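Subject: Re: [drivalthorpe-burials] Chapel register, and who wants a page?

Hello all,

What a lovely pile of replies to come back to! I'll answer the main one in line, then add a bit of news at the bottom.

> I have my great-grandmother's funeral card and a cutting from
> the Stellik paper, but they give different ages for her. The card
> says 60 and the paper says 62. Which one should go in the index?
> Also, is the chapel register finished, and can we still send in
> family notices that were never printed anywhere?

Put both in, please. The index has a column for age as given and another for where it came from, so there's room for the two of them side by side. My own money would be on the card, as the family ordered those themselves and the paper was forever mixing up its sixes and its twos. But a baptism entry would settle it, and the Bunon chapel books go back far enough to be worth an evening of anyone's time.

And yes, the chapel register is finished! All 474 burials are typed up and checked against the plot plan, apart from 7 where the surname has gone under a water stain. I've marked those with a question mark and the letters I can make out. If your people farmed out towards Ots, do have a look, there is one that starts "Har" and I would dearly love to give her the rest of her name.

Unprinted notices are very welcome too. Some of the nicest things we hold were written on the back of an order of service — who carried the coffin, which hymn, what the tea was like afterwards. Send them just as they are, spelling and all.

The new memorial pages are coming on as well. Each one has the notice at the top, a line or two of family, then space for pictures. What I still need for each page:

1. The full notice, typed out, with the name of the paper if you know it.

2. Names of parents, husband or wife, and children, as far as you're happy to have them public.
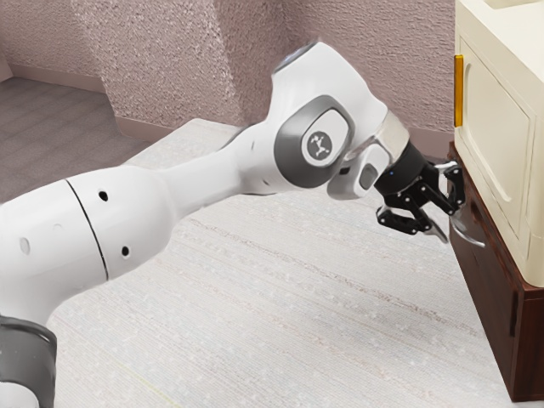
3. The place of burial and the plot number, if there is a stone or not.

4. A note of who sent it in, so cousins can get in touch through the list.

Please leave out anyone still living unless you have asked them first. Married names trip me up every time, so put the maiden name in brackets and I'll file her under both.

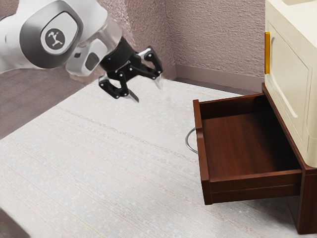 Robot arm and open gripper over a speckled carpet

The next register I'd like to start is the Stellik one, in September, and it's a big fat book with very decent handwriting. If you fancy taking a few pages, reply to the list and say how many.

Best wishes to you all,
the Drivalthorpe list keeper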